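Labeling rules for recorded shelf work, second pass

Print this post
E-mail this to a friend

The first version of our annotation rules for store tasks ran to two pages and did not survive contact with the price-labeling recordings. I rewrote it in July, after the Tonthorpe set came back from two groups of annotators with segment boundaries that disagreed on one clip in nine. What follows is the version we now use. It covers recordings from head cameras only, with a human or a robot doing the work.

Scope first. A segment is one action on one object. "Price the shelf" is a task and is stored at task level. "Press label onto packet" is a segment. If an annotator needs the word "and" to describe it, it is probably two segments, with the exception given under bimanual work.

Start and end. A segment starts at the first frame where the hand moves toward the object, and ends at the first frame where contact is released. The Zuvex tool defaults to the contact frame as the start. Change this in the project settings before assigning any clips. We lost a Saturday to that default, and the corrected export still had 20 clips with the old offsets in it.

Contact and success are separate fields. A label under two thumbs is in contact with the packet. Whether it has stuck is not known until the hands are gone, and the success field stays at "pending" until then. Annotators dislike this because the answer seems obvious. It is less obvious on creased film, where a corner can lift again after release.

Bimanual work. When both hands act on the same object, write one segment and list both hands, then give each a role: hold, press, guide or idle. If the roles can't be separated, use "shared" for both. Do not guess from handedness. The earlier rules asked for a dominant hand, and the resulting column was useless for training and has been dropped.

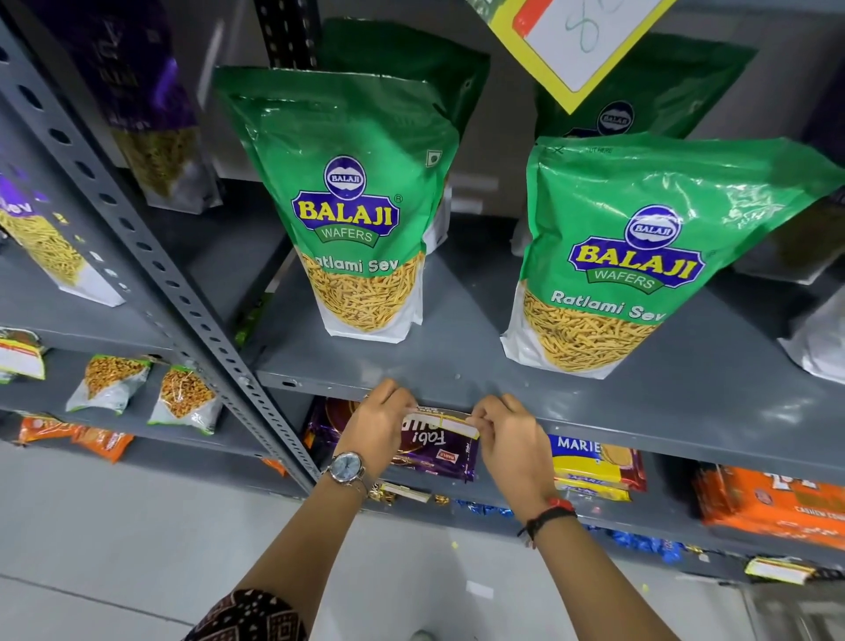 Object names come from the print on the package when it can be read, and from the category when it can't. Upside-down print counts as readable. A brand name with half its letters covered counts only if the rest is unambiguous; otherwise write "biscuit packet" or "snack bag" and move on. Never carry a name over from a neighboring package on the grounds that the shelf looks like one product.

Handwritten prices get their own field with a confidence value. Do not attach a price to a product by distance alone. Shelf signs hang at angles, and the nearest item is often the wrong one.

Watches, bracelets and sleeves are not objects for this purpose. They may be used to keep left and right consistent across a clip - useful when the forearms cross - but they are not entered in the object list, and they must not be used to link one recording to another. The Pîrvu guidelines say the same in more words.

With these rules the Tonthorpe set closed at 899 segments. The Fasness recordings are next, and they include freezer doors, for which I have no rule yet. The open point is whether a door held by an elbow counts as a hand role. At present I enter it as "other" with a note.

Print this post
E-mail this to a friend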